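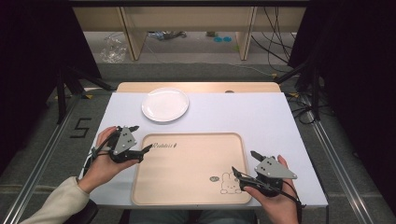 Budget season again, friends, and this year I am the one holding the spreadsheet for the handheld gripper sets, so settle in with a cuppa because this will be a long thread. We have to decide by February how many more stations to fit out, and I'd like to get the sums right before anyone signs anything. My first go at the list had "grippers, two per station" on it and not a great deal else. Then you look at one station properly and there's a marker plate on each gripper, a cable off each one, a table with a white board top, tripod stands, black curtains on both sides, and even the tray with the bunny on it that says Rabbits. Every bit of that is a line in somebody's budget, and this time the somebody is me.

So, the plan as it stands. We want to fit out 6 new stations, and we have two quotes for the grippers, one from Haltlow and one from Stenholm. Haltlow is dearer per pair but includes the marker plates. Stenholm is cheaper until you add the plates, the spare fingers and the freight, and then they're so close I had to put the kettle on and do it all again.

Spare fingers! Please, if you are planning one of these, put them in from the start. I left them out of last year's budget entirely and then spent a very humbling afternoon writing a purchase request for little bits of black plastic at 85 dollars a set. Shadi Smadi in accounts was lovely about it, but I could hear the sigh through the email.

Cables next. I've asked for two lengths this time, as the short ones are fine for a small person sitting close and miserable for anybody with long arms. Same price from both suppliers, so it's only a matter of remembering to tick the box. (I have written it on my hand. We'll see.)

The everyday things I'm buying separately, and I'm having a grand time of it – plates, trays, cups, all from ordinary homewares shops. I've put down 164 dollars per station and I'd be surprised if we spent it. My one rule is to buy doubles of anything you like the look of, because the shop will stop stocking it the minute you need another.

Lead times are what's keeping me up. Stenholm say 7 weeks, Haltlow won't commit until the deposit is in, and Farnex, who do our stands and rails, want the floor plan before they'll even quote. The floor plan depends on the Abu Hammour room, and I'm still waiting to hear if we get all of it or only the half nearest the door.

If you've bought from either of the gripper mobs, I'd love to hear how they were about repairs, and whether you paid for the extended warranty. It's the last empty cell on my sheet and I've been staring at it since lunch.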